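How I Finally Got My Kitchen Trash Under Control

I have a confession. For years my kitchen trash routine was to push things down with my foot until a bag split on the way to the door. Then my neighbor Oranuch Boonchu came over for dinner, watched me wrestle a bag out of the bin for a good five minutes, and very kindly showed me how she does hers. I've been doing it her way ever since, with a few changes of my own, so let me walk you through it!

What you need

A round, open-top bin, bags that are a little bigger than the bin, scissors, and a sheet of old newspaper. Mine cost me 14 dollars at Lullgate, and I keep it on the kitchen floor where I can reach it while I cook. I tried a fancy one with a lid and a pedal and went right back (I always have both hands full of onion skins, and the lid kept bonking me on the wrist).

Step 1. Line it properly

Open the bag all the way and give it a good shake so it fills with air. Lower it in, then run your hand around the inside to push the air out from between the bag and the wall. If the bag puffs up, lift one side, let it sigh, and push again. Fold the top over the rim and tie a small knot in any slack. Fold the newspaper in four and lay it flat at the bottom for drips.

Step 2. Flatten before you toss

Most of my kitchen trash is packaging, and packaging is mostly air. Squeeze plastic bags in your fist, starting from the closed end. Snip the corners off anything stiff and fold it in half, then in half again. Long wrappers are the worst – leave them whole and they flop right over the side.

Foam fruit nets are sneaky too. They spring back the second you let go, so I stuff them inside something else, like an empty bread bag, and twist the top shut.

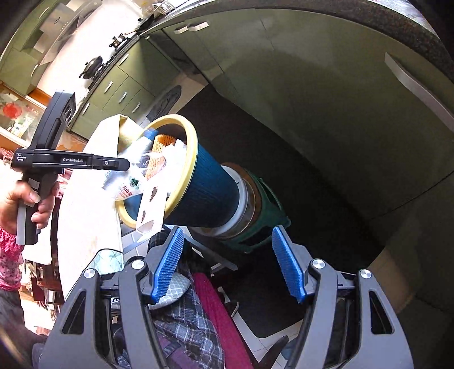 A full bin, with an orange fruit net near the top and one long piece of packaging hanging over the rim.

Step 3. Know when to stop

Once things reach the rim, you're done. I know, I know, there's always room for one more tissue! But you need enough bag left to tie, and I like at least a hand's width. If you've gone over, move the top layer into a small bag and use that to start the next load.

Step 4. Get the bag out in one piece

Unfold the top from the rim and gather it loosely. Tip the bin toward you a little and wiggle the bag as you lift so air can slip in underneath. If it really won't budge, lay the bin on its side and slide the bag out along the floor. Tie it with two opposite corners first, then the other two.

Step 5. Wipe the rim

Warm water, a drop of dish soap, an old cloth. I do the rim every time I change the bag and the whole inside every other week – more often in August, when my kitchen gets really sticky. Let it dry upside down before you put a new bag in.

My friend Milan Hermans keeps his spare bags under the liner at the bottom of the bin, so the next one is right there when he pulls the full one out. I tried it and got a leak all over a fresh roll, so mine live in the drawer now. Try it if your trash is drier than mine!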